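Is the "no-shrink" cotton claim worth anything?

Posted Dec 17, 2021 in Laundry & Clothing

Gredimeck sells a plain cotton tee that is supposed to be shrink-proof up to 100 washes. Has anyone here tested that? My last "pre-shrunk" shirts lost length in November after 2 trips through a warm dryer, and I don't want to pay extra for a word on a tag.

Sotlow
3,490 posts

I wouldn't pay extra. Pre-shrunk only means the fabric was treated before sewing, and cotton can still pull in a bit after that. Printed shirts are a separate headache, as the lettering has its own ideas about heat. 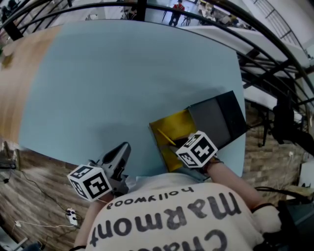
Measure from the collar seam to the hem before the first wash and write it down. Wash cold, hang it up, measure again. If it changed under those conditions, send it back. "Up to 100 washes" could mean 3 for all I know - ask them how they dried it.

Poteo

never had a problem, just buy a size up

Prokopenko

Buying a size up doesn't help much when a shirt gets shorter and stays just as wide. Mine have always gone that way.

I also have doubts about the cold wash advice. In my experience the dryer does the damage, so I wash warm and take things out after 20 minutes, still damp, and lay them flat. Is that proof? No, it's my own dryer and a few shirts. But it's as much testing as I've seen from any label - and I'd want to see the shop's return policy before trusting theirs.
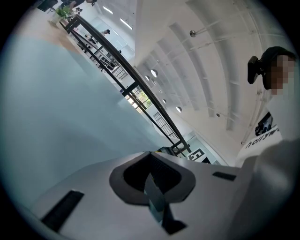 White and black, up close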